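Fabric cover on robot hand bunches up at the fingers, and it keeps losing slippery plastic shells

Kadri Lill
Posted Jan 15, 2021

Hi all! I've been reading this board forever and finally have a problem I can't search my way out of. I'm part of a shared workshop called Matska and a few of us have been putting together a humanoid (we call it Pruver, long story involving a misprinted label). It's legs, torso, two arms, proper hands with four fingers and a thumb. The thing stands up and waves and everybody is very pleased with it. Now we want it to do something useful, so we've been trying to get it to take molded plastic parts out of a storage bin and set them down on the shelf.

The parts are black shells with a ridge up the middle and a pointy rounded top. They're glossy, and they stand on end next to each other. I figured a big stiff part would be easier than a small floppy one. Nope! The fingers come down, they close, and about half the time the shell just slides down between them like a wet bar of soap. Other times the hand gets hold of the shell AND the rim of the bin, and then the whole bin tries to come along for the ride.

The other half of my trouble is the cover. We sewed black fabric over the arm to keep grit out of the joints (we share the space with the woodworkers, and you wouldn't believe where sawdust goes). When the arm is out straight it looks great. When the wrist bends, all that extra cloth slides down toward the knuckles and bunches up. I'm pretty sure it gets in the way of the fingers opening fully. It also makes a huge lumpy shadow right where the hand is going, and that can't be great for the vision side. 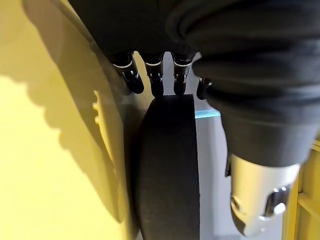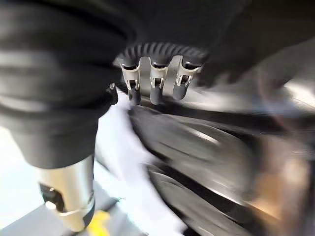
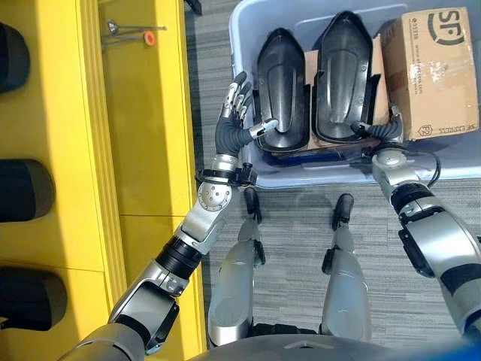

I've tried closing the hand slower, and it helped a little with the sliding but not with the rim problem. I've also tried squeezing harder, and I don't want to go any further with that because one of the finger joints started making a clicking noise and those are a pain to replace. My next idea was to have the left hand push the shell away from the wall of the bin while the right hand gets under the edge, sort of how you'd pull one book off a packed shelf. It works when I move the arms by hand with the motors off! Running it for real, the two hands are never quite where they should be at the same moment.

So I guess I'm asking a few things. Do I keep the cover or cut it off at the wrist? Is there something grippy I can put on the fingertips that won't leave gunk on glossy plastic? And is the two-hand thing a reasonable way to go or am I making my life harder? Budget is small. I have 50 dollars left in the project jar and I would love to not spend all of it on rubber.

Oh, and we've got an open evening in February where I sort of promised people they'd see it unload a bin. I know, I know.

sawhorse_dan

Cut the cover back. Fabric and fingers don't mix.

For grip use thin silicone. Done.

MarisolBuilds

Okay I have been through almost exactly this with a much smaller arm, so I'm going to be long-winded, sorry!

Don't cut the cover off yet. You'll miss it the first time somebody runs the belt sander. What you want is for the extra cloth to sit somewhere else. Right now I'd bet your sleeve is one long tube with nothing holding it in the middle, so every time the wrist bends, the slack goes wherever it likes, and gravity says that's the knuckles. Take it off, turn it inside out, and sew in 2 channels for elastic. One goes just behind the wrist joint and the other goes a bit below the elbow. Leave the piece between them fairly loose so it can stretch and fold without pulling. Then finish the hand end as its own short cuff that stops well behind the knuckles. Use stretchy cloth for the cuff if you have any. I used the top of an old swim shirt and it's still going.

Before you sew anything, do it with safety pins and bend the wrist as far as it goes in every direction, motors OFF. I skipped this and made a beautiful sleeve that wouldn't let my arm turn past halfway. Also watch for cables while you're in there, because a loop that hangs free with the cover off can get pinched under the elastic once it's back on.

On the shadow: moving the cloth back will shrink it, but the hand itself is still going to throw one. We hung a second cheap work light on the other side of the bench so that the shadows were softer, and that did more for us than anything I changed in the software. If your light is all coming from one side up high, I'd try that tonight, it costs nothing if there's a lamp lying around.

Fingertips: I like the silicone idea from the reply before mine, but please don't glue it on. I cut little sleeves from silicone tubing and rolled them on like socks. If one tears you roll on another. Wipe the shells down with a bit of dish soap and water first and let them dry. Molded parts sometimes have a slick film on them from the mold, and you can fight that film for weeks thinking it's your grip. Ask me how I know.

About the two hands, I think your book-off-a-shelf idea is good, just do it in steps. Left hand goes in, pushes, and then STOPS. Wait half a second. Only then does the right hand move. If you have them going together you're chasing two errors at once. And when you do close the right hand, lift it straight up 5 millimeters and pause, then look at whether the bin came up too. If it did, open and start over. It's slow and a little goofy to watch but your open evening crowd will love it, people clap for slow robots.

pluvari_shop

Agree with most of what Marisol wrote. I'd change the bin before I changed the robot, though.

Your shells are standing side by side with cardboard filling the gaps to the walls, so of course the fingers have nowhere to go. Screw or clamp the bin to a board so it can't lift. Then put a couple of foam spacers in the bottom so each shell has its own slot with a finger's width of air on both sides. Upholstery scraps work fine. I've got a home setup with one arm and I spent most of last winter tuning the grasp when I could have spent an evening cutting foam.

I don't love the silicone tubing for a hand with rounded tips, it tends to creep off the end when you drag along a ridge. Finger cots from the drugstore are worse, they rip right away. What worked for me was dipping the tips in the stuff they sell for coating tool handles, 2 coats, and hanging them overnight. It peels off later if you hate it. Try it on one spare fingertip first in case it's too thick around the joint.

And on the clicking joint: stop using that finger until you've had it open. On mine it was a tiny screw backing out, and I kept running it, and then I was looking for a tiny screw in a carpet.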